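Finger pads slipping on hand-held gripper, where do you start?

nundes_elsie
24 January 2023
We run a hand-held gripper in the big room at Pladdale. Since the pads were changed it drops thin parts. Fingers stop short of closing.
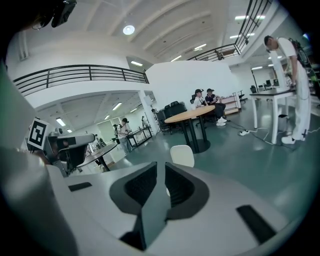

Gripper at our end, gap between the pads

Dineo M
Pads first. Pull both, clean the seats, refit. Ours were 3 mm out after a careless swap in July.

vurnier_tech
Disagree. Check the marker mount before you touch the pads. If it has shifted, the width reading is wrong and you'll chase it for 200 cycles.

Dineo M
A marker won't make it drop parts — that's grip.
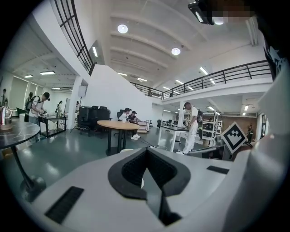 nundes_elsie
Pads refitted, width now repeats over 142 closes. I checked the marker too. Ours sits on a dark stick, on an angle, so I've pencilled a line at the base to catch any creep. The mesh face on the pad is staying, I'm not going back to smooth.

vurnier_tech
Fair enough. I'd still recheck the mount at 168 hours.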